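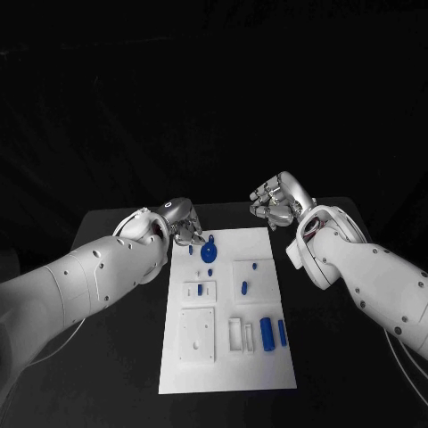

Buying a two-arm bench cell: your questions

Updated August. These are the ones that keep landing in the inbox. If yours isn't in the list, write to Eglė Vasiliauskas at the Drolton office, she does the quotes. Technical stuff goes to Seo-ah Ko.

THE BASICS

What do I get for my money?

Two arms, two jointed hands, the controller, the emergency stop, cables, and a starter task board with its loose parts. Setup day at your site. That's the standard Flisley bench package.

Not included: table, curtain, PC, spare fingers, and anything to do with your building. More on all of those further down.

Can I buy one arm now and the second later?

Yes. People do it to split the cost over two budget years. Costs a bit more overall as you pay for two setup visits instead of one. Tell us at the start though - we'll supply the two-arm mounting pattern from day one so you don't have to drill your table twice.

Do I need hands with fingers? Grippers are a lot cheaper.

Depends on the parts. Pegs into holes, blocks into trays, all much the same size: a plain two-jaw gripper will do it and you should spend the difference elsewhere. Thin pegs and fat cylinders on the same board, things that need turning over or passing across: fingers start to earn their keep. If you really can't decide, order one of each. The wrist fitting is the same.

What's the task board for?

Practice and acceptance. It's a flat board with plates, holders and loose parts to be picked up and placed. Ours come in white with blue parts. Two reasons to have one before your own product goes anywhere near the hands: you can compare one week with the next, and the parts are cheap if they get crushed.

White fixtures on a white board - isn't that hard to see?

On a camera, yes, a bit. The loose parts stand out well, the fixtures mostly show up by their edges and shadows. Some customers like that because it's closer to real trays. If you want fixtures in another colour say so on the order form, no charge, adds time.

BUDGETING

How much should I put down in the first draft of the budget?

Get a quote first. We mean it. Prices move with the hand type and we'd rather not have an old number off a web page turn up in your capital request. What we can tell you is how to lay the sheet out:

Arms and controller, one line
Hands, separate line (they wear out on a different timescale)
Task board and spare parts
Table and surroundings
Setup and training
Yearly service
Contingency

Don't lump the hands in with the arms. When you need to replace a hand in year two, finance will ask why it wasn't in the plan, and it helps to have a line to point at.

What do spare parts cost?

A replacement set of loose parts for the task board is 200. Same price in either size of board. A full replacement board with fixtures is 600. Both figures in pounds before VAT, delivery is on top. Finger sets are quoted seperately as there are too many versions.

Order a spare parts set with the first order. The tiny pegs go missing. They roll, they get swept up, they go home in someone's pocket.

Is training included?

Setup day covers switching on, homing, safe stopping and running the demo routine. Two people max. Proper operator training is the Vanags course, booked on its own, any number up to a small roomful. If you have a shift pattern, budget for running it more than once or half your people will miss it.

What about software?

Editz is the program editor and it comes with the controller. One seat. Extra seats are a yearly charge per named user. No seat needed just to press start, only to change a routine. Most sites over-buy on this, start with the one.

What's the one thing people forget?

Service. And then lifting gear for the day it arrives, and then somebody's time. A cell like this wants a person who owns it. Doesn't have to be full time but it has to be in their job, written down.

Can we lease?

Arms and controller yes, hands no. Ask Eglė for the sheet.

Is there an education price?

Yes, colleges and universities. Need a purchase order from the institution and not from a person.

SPACE AND SURROUNDINGS

What sort of table?

Heavy, flat, stiff. Dull finish, dark if you can. Dark grey matt is what we suggest when asked. Shiny tops throw reflections and the cameras will find things that aren't there. Leave clear surface on all sides of the board, more than you think.

Why do you suggest a black curtain?

Plain background. Cheap and you can do it in an afternoon. Stops windows, people walking past and the odd hi-vis jacket from confusing the camera. Any heavy black cloth is fine as long as it hangs well back from the arms at full stretch. Please check that with the arms moving slowly before you pin it up for good. A curtain is NOT a guard. It doesn't count for anything in your risk assessment.

How should the arms be placed?

Opposite sides, reaching in towards the board. You want both hands able to get to the middle and neither one forced to fold up tight to do so. Seo-ah will send a layout drawing if you give her the table size and the door widths.

How do we deal with the cables?

Leave slack. The cable has to follow the arm through its whole reach, so don't tie it down short to make it look tidy. Also don't let so much hang that it sweeps the table. Setup day sorts this but then somebody moves the table the week after and it needs doing again - please recheck if you move anything.

Do we need fencing?

Your risk assessment decides, not us. We can supply the documents for the arms and hands. We can't sign off your cell. Budget for an outside assessor if nobody in house has done one, and book them early.

Power?

Ordinary sockets. Separate circuit from anything with a big motor on it if you possibly can.

ORDERING AND DELIVERY

How long does it take?

Arms are normally in stock. Hands are built to order and they're what you'll be waiting for. Current lead time is on the quote. Please don't book your launch event off the date on the quote, it's an estimate till we've confirmed it in writing.

What day do you deliver?

Drolton van goes out on a Monday. Someone has to be there to sign and there has to be a route to the room that doesn't involve stairs. If there are stairs tell us before, it's a different van and a different price.

We've got end of year money to spend fast. What can you invoice straight away?

Arms, controller, boards, parts, Editz seats. Not hands, not training. If it's tight, ring, don't email.

Part number for the task board?

3554 on the old list, 3,554 on the new one as the system has decided it's a number and put a comma in. Same thing. Either works on the order form.

AFTER IT ARRIVES

How do we know it's working as bought?

Agree the acceptance test before you order and attach it to the PO. Keep it short. Which parts, from where to where, how many tries, who's watching. "Picks up parts reliably" isn't a test and we'll only end up arguing. Seo-ah has a blank form.

Will it do our product on day one?

No. Plan for board work first, then your parts, then your parts at the speed you wanted. If the business case only adds up with full output from the first week then the business case needs another look.

What wears out first?

Fingers. Then wrist cables. Don't poke about in the openings on the wrist housing, there's wiring in there and it voids the warranty. Wipe the white shells with a damp cloth, no solvent.

Can we send it back?

Unopened boards and parts, yes. Hands no, built to order. Arms by agreement and there's a restocking charge.

Can we come and see one first?

Yes please. By appointment at Drolton, bring a handful of your own parts in a bag. Not the precious ones.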